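Search stories... Go

The Rent Tin

Four in the morning and Maribeth still hadn't found the tin. Sixty-eight pounds in it. Not a fortune. Her mum's though, and her mum was due back from Steltudberg on the nine o'clock coach.

Under the sink, no. Behind the flour, no. She rang Reynaldo.

"You said you'd put it back."

"I did put it back."

"Where?"

Long breath. Telly going somewhere behind him. "Where it lives."

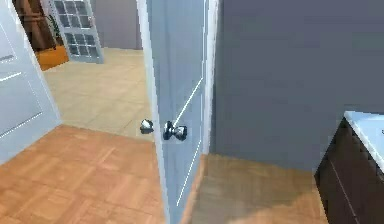
Which was no help, the tin had never lived anywhere. It moved about. Mum moved it when she was worried, and she'd been worried since June, since the letter from Droler about the arrears. 1,000 pounds by the end of the month. Maribeth had read it twice and then hiden it in a boot.

The boot. She went cold.

We use cookies to improve your reading. Accept / Manage
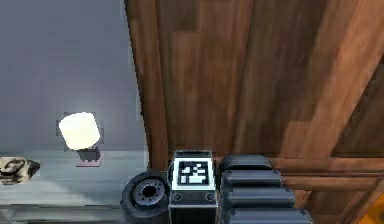 Mum never slept properly before a trip. She'd have been up, wandering, tidying things that didnt need it. Maribeth went along the passage slowly now, past the little wall lamp with its creamy glow, and knelt by the shoes. Left boot, nothing. Right boot, the tin.

No letter. Only the tin, and inside it the money and a bit of card in Mum's writing.

Found yours. Leave it with me. Eat something.

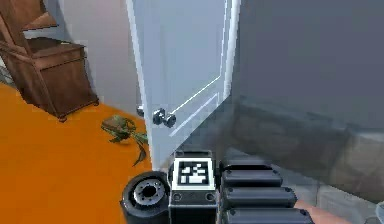
Door left open, the way Mum liked it.

She put the kettle on. Rang Reynaldo back to say sorry, and he'd already gone to sleep.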